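Sunday, August 19, 2018
Soletville shop, bench notes, glue line trials

Continuing the hide glue vs. liquid glue comparison for the Ceto stool joints. Keyvan cut the last of the lap coupons Friday from the same maple board as the first set, so grain direction and moisture should match. I still don't trust the board near the end with the knot. Coupons from that end are marked K and kept out of the averages.

Mix for this batch: granules soaked overnight in cold water, then brought up slowly in the pot. The pot overshoots if the lid is left off and the thermostat tries to catch up. Lid on, stir, lid on again. Skimmed once. Glue ran off the brush in a steady string, no lumps.

Clamp time on the hide glue set was 40 minutes, then coupons racked on edge with gaps between them. Liquid glue set got the same clamps and the same pads. Homa pointed out that the pads on the short clamps have gone hard and leave a ridge at one side of the lap. Checked with a feeler gauge and she is right. Pressure is uneven on anything clamped with those. New cork is on the list. Until then use the long clamps only.

Break results so far, lap shear, hide glue: 3 coupons failed in the glue, the rest in the wood. The ones that failed in the glue all have a dull, starved look on one face. I think the open time was too long and the film had skinned before the faces met. Mojtaba thinks the faces were burnished by the planer (knives are due). Both could be true. Easy to separate: scrape half the faces fresh, leave half as planed, keep open time short on all of them.

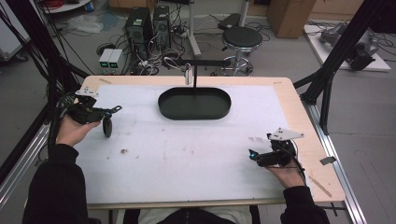
Room temperature matters more than I allowed for in the first plan. The shop was at 21 C when we started gluing and lower by the end, with the bay door open for the lumber delivery. Gel time on hide glue drops off fast when the wood is cool. Next batch: warm the coupons in the box first, door shut, and write the temperature on the sheet for each coupon, start and finish. One number for the whole session is no use.

Liquid glue set not broken yet. The label says full cure overnight but last time the coupons broken the next day still had a rubbery line in the center of the lap. Leaving these longer. Walid wants numbers for Amini before they pick a glue for the chair rails. Told him hide glue figures are usable with the K coupons left out, liquid glue figures to follow.

Test rig: the lower jaw slips slightly at the start of the pull. Shows as a flat spot in the first part of the curve, no effect on peak load. Cleaned the jaw faces with a brass brush and it got better, then came back. Suspect the pin.

To do
Scrape test as above, 4 coupons each way
Planer knives out for sharpening
Cork for short clamps
Ask Wiremu if Ruvach still has the old jaw pins
Label the second glue jar, both lids look the same
Moisture reading on the rest of the maple before any more is cut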